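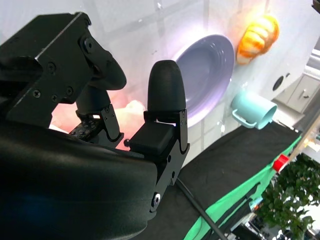 페라 생활문화관 어린이 자료실은 소꿉놀이용 교구를 상시 대여하고 있으며, 현재 등록된 교구는 모두 102점입니다. 이 묶음은 페테르센 공방의 그릇과 페타우 교구사의 모형 음식을 자료실에서 다시 구성한 것으로, 색의 구별과 상차림의 순서를 함께 익히도록 하는 데 목적을 두고 있습니다. 연보라색 접시 가까이에 주황색 크루아상 모형이 있고, 그 아래쪽에 옅은 청록색 찻잔이 옆으로 누워 있습니다. 찻잔에는 작은 고리 모양의 손잡이가 달려 있어 어린이가 손가락을 걸어 드는 동작을 연습하기에 알맞습니다. 상차림 활동에서는 찻잔을 바로 세우는 일부터 시작하여 접시를 앞에 놓고 빵을 올리는 순서로 진행하도록 안내하고 있습니다.

대여 안내

‘작은 찻상’ 묶음의 관리 번호는 1408입니다. 대여를 희망하시는 기관은 자료실 창구에 비치된 신청서를 작성하여 제출하여 주시기 바랍니다. 한 기관에서 한 번에 빌리실 수 있는 묶음은 2개까지이며, 반납 시에는 구성품 목록과 실물을 대조한 뒤 확인란에 서명하셔야 합니다. 구성품이 누락된 경우에는 같은 색의 다른 그릇으로 대체하지 마시고 누락 사실을 그대로 기재하여 주십시오. 색이 섞이면 다음 이용 기관에서 짝 맞추기 활동을 진행하기 어렵습니다.

접시와 찻잔은 미지근한 물과 부드러운 천으로 닦고, 모형 빵은 물에 담그지 않습니다. 빵의 결 사이에 남은 먼지는 마른 솔로 털어 내는 것을 원칙으로 합니다. 세척을 마친 그릇은 완전히 말린 뒤 접시, 찻잔, 모형 빵의 순으로 상자에 넣습니다. 상자 덮개 안쪽에 배치도가 붙어 있으므로 이를 참고하시기 바랍니다.

상차림 활동

활동은 흰 상판의 탁자에서 진행하는 것을 권장합니다. 바탕이 밝으면 그릇의 색이 또렷하게 구별되며, 연보라색과 같이 옅은 색의 접시도 쉽게 찾을 수 있습니다. 빵을 접시에 올리기 전에는 접시 바깥에 잠시 두고 어린이가 직접 자리를 정하도록 기다려 주십시오. 진행자가 먼저 자리를 지정하면 활동 시간이 짧아지는 경향이 있습니다. 한 차례의 활동은 정리 시간을 포함하여 55분으로 편성되어 있습니다.
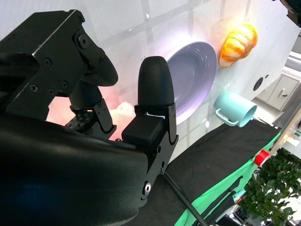 긱소프 어린이집에서는 모형 빵이 하나뿐이어서 여러 명이 함께 상을 차릴 때 순서를 기다리는 시간이 길었다고 전해 왔습니다. 아울러 접시보다 빵을 먼저 고르려는 어린이가 많으니, 다음 구성에서는 빵의 종류를 늘리고 찻잔은 지금의 수량을 유지하여 달라는 의견도 함께 제출하였습니다. 정리 단계에서 덮개 안쪽의 배치도가 글자 없이 그림만으로 되어 있었으면 한다는 제안도 있었습니다.

자료실은 위 의견 가운데 배치도에 관한 사항을 우선 반영하여 6월 중 새 배치도를 부착할 예정입니다. 모형 빵의 추가 구입은 페타우 교구사의 공급 일정을 확인한 후 자료실 게시판을 통하여 알려 드리겠습니다. 교체 작업 기간에도 대여 신청은 평소와 같이 접수합니다.

페라 생활문화관 어린이 자료실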